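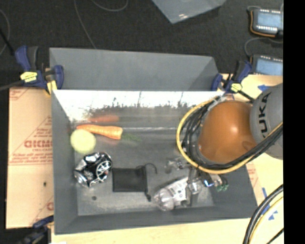 Which gripper should a student group fit first if it only has one arm and one term to work in?

Fit the plain two-finger one first, and move to suction only when you have a list of things the fingers can't manage. It is easier to mend, and when it fails you can generally see why.

Projects > Student reports > Robotics > Comparing grippers for mixed bin picking

Comparing grippers for mixed bin picking
Second-year group project, Dristthorpe, spring term

1. What we set out to do

The task we were given was short: take unlike objects out of a bin, one at a time, and say which gripper does it better. We had read enough papers to believe this was more or less solved. We had not yet met the carrot.

Two grippers were compared on the same arm. The first was a two-finger gripper built from the Catwood plans, with slim fingers and a parallel jaw. The second was a single suction cup on a spring mount, which our group called the Kramer after the name on the cupboard it came out of. Both were driven by the same controller, and both used the same overhead camera to choose a grasp point.

Our supervisor, Gaétan Caron, asked us to write down our guesses before starting. All but one of us guessed suction. The one who didn't has been very gracious, if by gracious you mean she had it printed on the cover of the bound copy.

2. Method

Each gripper was given 100 attempts, in sets of 10. Between sets the objects went back in the bin and were stirred by hand, by whoever had lost the previous argument. An attempt was a success if the object left the bin and was still held at the drop point. Lifting something and then flinging it did not count, although we had a long meeting on the subject.

The object set was meant to be awkward: a carrot with its leaves on, a ball, a clear plastic bottle with a label, a flat black pouch and a few other oddments. We kept the same set for both grippers. The bin was clamped down after the first afternoon, when the arm pushed it steadily across the bench while reporting that all was well.

The grasp planner was the one from the Grirna course notes. We changed only two settings, the approach height and the closing speed. The course notes advise against changing either.

3. Results

The two-finger gripper made 78 successful picks and the suction cup made 56. We had expected the reverse, and spent an evening checking whether somebody had swapped the columns.

The ball went well with both. The fingers closed on it anywhere near the middle, and the cup sealed on it so firmly that letting go became the hard part.

The carrot suited the fingers, provided the planner aimed at the root. Quite often it aimed at the leaves, which are thin and feathery from above and must look very inviting to software. The cup never got a proper seal on it and we stopped hoping.

The bottle was bad for the camera more than for either gripper. Depth readings went straight through the clear parts, so the planner saw a label floating in mid-air and went for that. With fingers this was often good enough. With the cup it worked if the label was facing up.

The pouch was the one clear win for suction. The fingers had nothing to get under, and tended to press it politely into the floor.

4. What went wrong

Most of our lost time had nothing to do with grippers. The shiny far wall of the bin gave the camera false edges, and on bright afternoons the planner would reach with great confidence for a reflection. We dulled the lighting, which helped, and moved the remaining sets to after 5 pm, which helped more.

The cables took up another two sessions. If the wrist turned too far on the way down, the bundle pulled tight and the controller stopped the arm, quite rightly. We added a limit on wrist rotation. It cost us some grasps near the left wall and we did not go back to find out how many.

We also lost the first set of results by saving over it. Those attempts were repeated and are not in the totals.

5. If we did it again

We would write the logging first and touch the arm second. We would try a matt lining in the bin -- Gaétan suggested this in week two, and it is in our notes with a question mark beside it. A gripper with both fingers and a cup seems the obvious next step, and the next group is welcome to our mounting plate, which has 22 holes in it, four of them in the right place.

The raw logs and the planner settings are in the project folder. The carrot was replaced twice.

Related reports
Soft fingers or hard fingers: a term with the Catwood plans
Depth cameras and clear plastic
Cable routing on a six-axis arm
Why our conveyor ran backwards

Contact the project office | Copyright Dristthorpe student projects | Back to top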